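Photography basics, session 4: choosing and using filters

Tutor: Abla Rawashdeh. Bring your camera, one lens and any filter you own, however scruffy! Qusai Twal will have the loan box open from the start on Tuesday.

## Why bother with glass in front of glass?

I love this session. A filter changes the light before the camera gets hold of it, and some of those changes can't be put back later on a computer. Glare on a wet leaf is the best case: once the shine has hidden the colour, the colour is gone from the file.

## Polarisers

- Turn the front ring slowly while looking through the viewfinder. Stop when the reflection fades.
- The effect on blue sky is strongest at right angles to the sun. Point at the sun, or directly away from it, and you'll see next to nothing.
- Very wide lenses give a patchy sky, dark in one part and pale in another. Go gently.
- Bare metal keeps its shine. Water, glass, paint and leaves respond beautifully.
- Expect to lose between one and two stops.
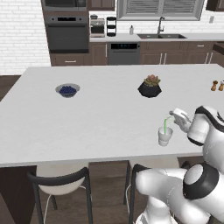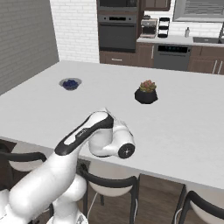
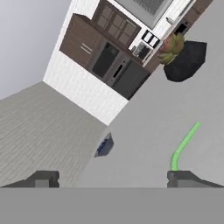
*Lamusura Course Notes - Issue 11 - p. 15*

## Neutral density (ND)

These are plain grey and cut the light evenly, so you can keep the shutter open longer in daylight. Each stop doubles the exposure time:

| Filter | Stops | 1/60 s becomes |
|---|---|---|
| ND2 | 1 | 1/30 s |
| ND4 | 2 | 1/15 s |
| ND8 | 3 | 1/8 s |
| ND64 | 6 | 1 s |

Focus *before* you fit a dark one, then switch to manual focus so it stays put. Cover the eyepiece too if you have an SLR - stray light creeps in from behind and upsets the meter.

Ruba Masri's harbour pictures (on the back wall, do go and look!) were made with an ND64 and exposures of up to 300 seconds. The boats have gone to smoke and the stone is pin sharp.

## Fitting and cleaning

Thread size is printed on the lens rim after the ø sign. Buy for your widest lens and use step-up rings for the others. Blow the dust off first, then wipe from the middle outwards with a clean cloth. If a filter jams, press a flat rubber mat against it and turn - squeezing the rim only makes it grip harder.

## For next time

Shoot the same window or pond twice, polariser turned fully each way, same exposure settings. Bring both files to Anas Salameh's group.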